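Priretti Robotics Lab Shares New Method for Teaching Robot Arms to Handle Soft Food

Training approach learns from the moments when a person steps in, and needs only 231 demonstrations

NISTVILLE, July — Anyone who has ever tried to move a soft bun from a tray to a steamer without leaving a thumbprint in it will have some sympathy for the robots at Priretti. The research group announced this month that it has finished a study of a new way to teach two robot arms to pick up and place soft, round, easily dented things, and it is making the full method, the training recordings and the list of everything that went wrong along the way available to other labs at no charge.

The method is called Ninness, after the street where the group had its first workshop, and the idea behind it is simple enough to explain over breakfast. Most robot arms that learn from people do so by copying. A person guides the arms through a job many times over, a computer program studies the recordings, and after a while the program can do a fair version of the job by itself. The trouble comes when the program makes a small mistake it has never seen before. It has only ever watched people do the job well, so it has no notion of how to get back on track, and a small mistake grows into a large one.

With Ninness, the person stays nearby while the program is still learning. When a grip starts to slip or an arm drifts too far to one side, the person takes over, fixes the problem and hands the job back. Those few seconds of fixing are saved and given extra weight in the next round of training. The program also keeps the two or three seconds that came before the person stepped in, so that it can learn what the start of trouble looks like.

The main task in the study was loading a steamer. The arms had to take buns one at a time from a tray, carry them over to a pot and set them down without squashing them or knocking their neighbors aside. The team chose buns with panda faces on them, which gave the study a second and rather harder measure: a bun only counted as well placed if it ended up with its face pointing upward.
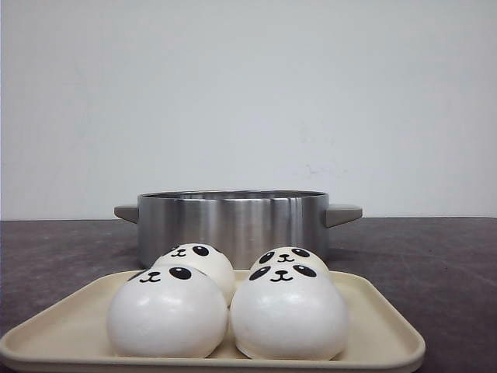

Soft food has been a sore spot in this field for a long time, and the group is glad to say so plainly. A hard block can be held a little too tightly and no harm is done. A bun gives way under the fingers, changes shape while it is being lifted and then springs partly back, and it can stick to one finger at the very moment the arm wants to let go. Crowding makes all of this worse. When buns sit side by side, a finger has to find its way into a very narrow gap, and a clumsy approach will push a whole row out of place.

"I must have loaded that steamer more often than some restaurants have," said Esther Mwakalinga, who led the recording sessions and guided the arms for a large share of them. "You get a feel for it after a while. You learn to come in low and slow and to let the bun settle before you open up, and what pleased me so much was seeing the program pick up that little pause. We never told it to wait. It was simply there in the corrections, over and over, and it took the hint."

The study began with 231 full demonstrations, all guided by hand. From there the program was trained, tried out, corrected and trained again, for 20 rounds in all. The finished version was then put through 2000 placements with the position of the tray changed from one run to the next. The group compared it with a second program that had been given the same demonstrations and the same amount of training time, but none of the extra weight on corrections. The Ninness version dropped fewer buns, needed less help from a person and did much better at keeping the faces up, particularly toward the end of a run, when the pot is nearly full and there is little room left for the fingers.

There are limits, and the written report spends a good many pages on them. The method did poorly when the pot was moved partway through a run. Reflections on shiny metal confused the wrist cameras more than anyone had expected, and that part of the work is far from done. The arms are also slow. A person in a hurry could load the steamer, put the kettle on and sit down before the program has finished its second bun.

Each arm carries its own small camera close to the fingers, and the program looks through those as well as through a camera fixed at the work table. The wrist views turned out to matter most in the last inch or so before a bun is set down. They are also the messiest recordings of the lot, full of blur whenever an arm swings past, and the team decided early on to leave all of that in — a program raised on tidy pictures tends to lose its nerve when the real ones come along.

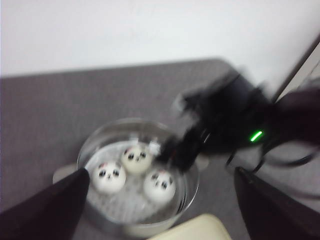

Wayne Hiebert wrote after reading an early copy of the report that he would like to see the same method tried on ripe fruit before he is fully won over, though he added that the section on failed grips was the most useful thing he had read on the subject in years and that he had already passed it along to his students.

Fruit is on the list. So are dumplings, bread dough and folded cloth, all of which change shape when they are touched and none of which forgive a heavy hand. Oğuzhan Sarıgül, who wrote most of the training software, expects the next stretch of work to deal with speed, and with a simpler way for the person at the controls to step in and out.

"Right now, taking over feels a bit like grabbing the wheel from the passenger seat," Sarıgül said. "It works, but you would not want to do it all day. I would like it to feel more like a hand on the shoulder."

The recordings, including the failed runs, may be requested by any school or research group. Priretti will also hold an open afternoon at its Kennedy building in Nistville, starting at 2 p.m., where visitors can talk with the team and try guiding the arms themselves. Places can be reserved through the Priretti front office.

Press contact: Nathalie Lemieux, Priretti, Nistville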